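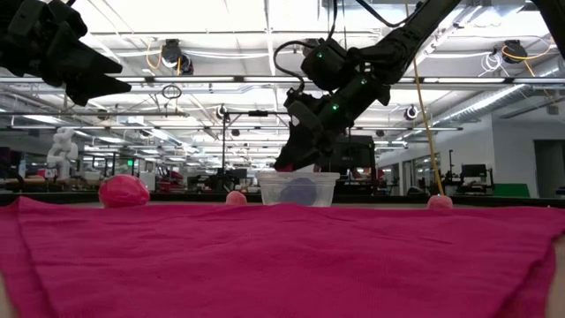 Struan Kerr: Can we still run this for the Budmont visit? They arrive in the morning and I need to know tonight if the pick-and-place table stays on the tour or if I should give the slot to somebody else.

Ticket: Arm stops during bin demo, code 127
Opened by: Rhea Lumbao
Site: Walluvlow, main lab
Opened: March 2018
Priority: High (open day)
Status: Closed, follow-up below

Problem as reported
During the rehearsal for the open day, the arm stopped partway through the demo and did not finish the move. The control screen in Zhuravel showed "Motion halted - code 127" and the run had to be restarted from the home position. It happened again on a later run with the same settings. Between the two stops there were several clean runs.

The demo itself is simple. A visitor names one of the soft things or balls on the table, the operator selects it, and the arm picks it up and puts it in the plastic bin. Then it lifts, moves clear and goes home. Both stops came on the move clear, after the release.

Steps to reproduce
1. Start Zhuravel and load the open day routine.
2. Turn on the visitor display.
3. Start a Gonden recording with the overhead and wrist views both on.
4. Run the routine on repeat.
With the recording off I could not get it to stop. With it on, it stopped sooner or later, but not at a fixed point in the session.

Log

Entry 1, Rhea
Checked the simple things first. Emergency stop released and reset. Air is not used on this setup, so skip that page of the checklist. Gripper opens and closes on command. Joint temperatures normal. Payload set correctly for the gripper. Restarted the control computer and got two good runs, then the same code.

Entry 2, Rhea
Looked up 127. The manual lists it as "command gap exceeded limit." In other words the arm expected a new command and did not get one in time, so it stopped where it was. It is a safe stop and nothing is wrong with the arm for doing it. The limit in our settings is 2,000 milliseconds. The gap recorded at the second stop was 2,034 milliseconds. I didn't save the log for the first one before the restart, my mistake.

Entry 3, Struan
Can't you just raise the limit to get through the day?

Entry 4, Rhea
I could, but I would rather leave it alone with visitors in the room. A two-second gap is already long, and if commands are going missing I want the arm to stop. I also don't want to change a safety setting the night before and then forget to change it back. Let me try the network side first.

Entry 5, Rhea
Swapped the network cable between the control computer and the switch. Ran the routine with recording on. Still stopped, same code. Put the old cable back so that only one thing changes at a time.

Turned the visitor display off and left recording on. Still stopped. So the display is not the cause, at least not alone.

Turned the overhead view off in Gonden and left only the wrist view. Ran it until I got bored - no stop. Turned overhead back on and turned wrist off. No stop there either. Both on together and it came back.
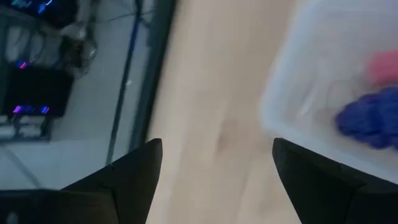

Recording both views at full size puts more on the switch than I thought, and the control traffic goes through the same switch. Gonden sends each view uncompressed unless you tell it not to, and the box was unticked after the October update. I ticked it again and dropped the overhead view to half rate. While I was going through the wrist recording I also noticed how much floor it takes in past the edge of the table, and there is a tangle of gray and black cable looped between two of the units down there. I don't think it has anything to do with the stops, but it is going to be near people's feet if we let a group stand on that side. Please put the rope on that side as well and keep everyone at the front.

Entry 6, Struan
Rope is fine. Which settings should the person at the desk have open? I may be the one doing it for the last group.

Entry 7, Rhea
Zhuravel on the left monitor, Gonden minimized. You do not need to touch Gonden once it is recording. If the arm stops with 127 during a group:
- Tell people it has paused and keep them behind the rope.
- Press Hold, then check that nothing is in the gripper.
- Press Home and wait for the light on the screen to go steady.
- Start the routine again from the top. Do not use Resume. Resume tries to finish the old move and the bin may have been bumped.
If it stops twice for the same group, turn off the overhead view and carry on with the wrist only.

Entry 8, Rhea
Long test done with the new settings. Both views recording, display on, routine on repeat. No stops. Largest command gap in the log was far below the limit. Keeping the table on the tour.

Entry 9, Struan
Good. Groups will be 10 at a time. I've told Budmont that each group gets a short talk first and then the arm, so you have time to reset the table between them.

Entry 10, Rhea (after the visit)
No 127 all morning. One hold during the second group, which was me. A pupil leaned over the rope to see into the bin and I pressed Hold before he got any closer. Restarted from home as in entry 7 and it ran normally. His teacher moved him to the end of the row.

Most questions were about the gripper: how hard it squeezes, what happens if it misses, can it feel anything. For the miss I ran the routine with the chosen item moved a little to one side so they could see it close on nothing and report a failed pick. That went over well and I'd add it to the talk next time. Several of them also wanted to see the wrist view live. The display only has the overhead view now, so somebody would need to add a second window. I'd want to repeat the long test before we do that, as it puts load back on the same switch.

Cause
Control commands delayed on a shared switch while two uncompressed camera views were being recorded.

Fix
Compression turned on in Gonden, overhead view at half rate. Command limit left as it was.

Still open, moved to their own tickets
Separate switch for control traffic. Struan has asked for a price.
Floor cables behind the table to be tied and covered.
Find out why the update cleared the compression setting, and check the other machines for the same thing.
Add "save the log before restarting" to the first line of the checklist.

Entry 11, Struan
Budmont have asked to come back with the younger class. I said yes, but after the new switch is in. Closing this one.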